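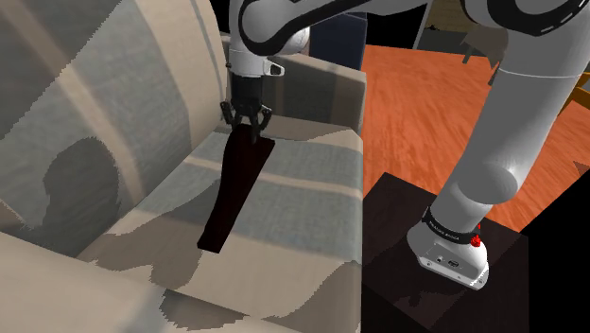
One visitor in our group asked, before anyone had taken a coat off, whether the arm would do the same thing in a real living room. The answer from the Enico staff was that they didn't know yet, and that most of the afternoon would be spent on why.

VISITS & OPEN DAYS

The open day was held in February at the Enico building in Bunthorpe. It ran from 1 p.m. to the early evening, in groups, with a short talk first and then the demonstrations. I went with the 3 p.m. group. Parking is behind the building and the entrance is on the side street, which the sign doesn't make clear.

Enico works on household handling: picking things up, putting them down on furniture, taking them off again. Nearly all of it is done in simulation before any hardware moves. The demonstration room had a large screen at the front and two workstations along the wall, and what we watched on the screen was a simulated room with a white arm on a dark wooden pedestal next to a striped armchair. The arm has a two-fingered gripper. In the part I watched longest it held a dark wedge-shaped piece over the seat cushion, with the low end of the wedge just clear of the fabric.

The simulator is called Durkero. It was started as a tool for the company's own use and is now shared with a few partners. The operator paused it with the wedge over the seat and talked about the chair for a good ten minutes. A table top is easy to model. A cushion gives, and how much it gives depends on the fabric and the filling, so the software has to guess at both. The wedge makes it harder, as it narrows toward one end and that end gets to the cushion first. If the arm lets go too early the piece tips over. If it keeps pushing, it digs into the seat.

Each placement task is run 1000 times with small changes to the chair position, the lighting and the grip. The shadows on the chair are part of that. They are moved from run to run so the vision software doesn't learn to depend on them. A task goes to the real arm only after it has passed, and there it gets 200 more tries. The real arm was in the next room behind a glass door. It was switched off for our visit, which several people were disappointed about.

The second station showed Srour, the program used to review failed runs. You pick a run from a list and step back and forth through it. We were allowed to try this ourselves. I found the controls easy enough, although the text on the menus is very small and the mouse had to be shared. A woman near me found a run where the arm had stopped short of the chair and stayed there. The operator said that one was already on the list to be fixed.

Questions at the end were mostly about cost and safety. No prices were given. On safety, we were told that the real arm runs at reduced speed whenever a person is in the room, and that the glass door is locked during longer tests.

Coffee was in the lobby. There was one printed handout, covering Durkero but leaving out Srour, and by our group it had run out. The staff took email addresses and said they would send a copy. Mine came the same evening.

Groups are limited to 10 people and you need to book. Allow an hour and a half for the visit, more if you want time at the second station.

3 comments | 10 shares

Contact | Copyright Bunthorpe Visits | Back to top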